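Drawer-opening arm takes shape at Rikis workshop

Members of the Rikis shared workshop on Dewan Street have spent the spring building a robot arm that can open and close household drawers. The project began in a garage and moved into the workshop's back bench area when the garage got too cold to glue anything.

Naledi Pillay, a retired machinist, started the build after a wrist operation left her unable to pull out her own kitchen drawers for most of a winter. She had already put together a small tabletop arm from a kit and wanted to see if a larger one could handle a real piece of furniture. Reijo Aaltonen joined later and wrote most of the control software. He also rewired the base after the first power supply failed.

The arm has cost $3,590 so far, paid for by the two builders and a small grant from Nirkico, a hardware store two blocks away. The largest single expense was the set of motors. The brackets were printed at the workshop, and the printing log for the gripper end alone comes to 428 hours, including parts that were thrown out.

The gripper is on version 17. Early versions had curved fingers that slid off thin handles, Pillay said. The current ones are flat and black, with a small camera mounted close behind them so the software can find the handle and the edge of the drawer front as the arm moves in.

"Pulling is the easy half," Aaltonen said. "Closing it without a bang took us until May."

Work now centers on a light wooden drawer unit with black wire handles, which stands against a wall at the end of the bench. The builders chose wire handles for testing as they leave a gap for a finger to go through. Knobs are planned for later, and Pillay expects them to need a different finger shape.

The arm runs slowly. A full open and close takes close to a minute, and the speed limit is set in software and will stay there while people are working nearby – the bench is shared with a bike repair group and a sewing circle. A red stop button is wired to the base and a second one hangs by the door.

The fingers can also work with one on each side of the drawer front, a position the builders use when they want to move the drawer by its panel and leave the handle alone.
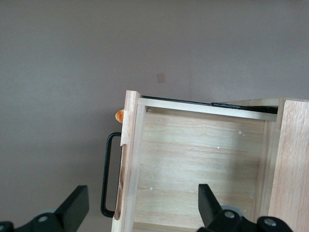 Open evening and next steps

The workshop will hold an open evening at 7 p.m. later this month, with the arm running for visitors. Admission is free, and children need to come with an adult. Parking behind the building is limited to four cars.

Pillay and Aaltonen plan to post the bracket drawings and a parts list under the name Brurell, which is what they have called the arm since the garage. The software will follow once Aaltonen has cleaned up the setup instructions. Anyone who wants to help with the knob version can leave a name at the front desk.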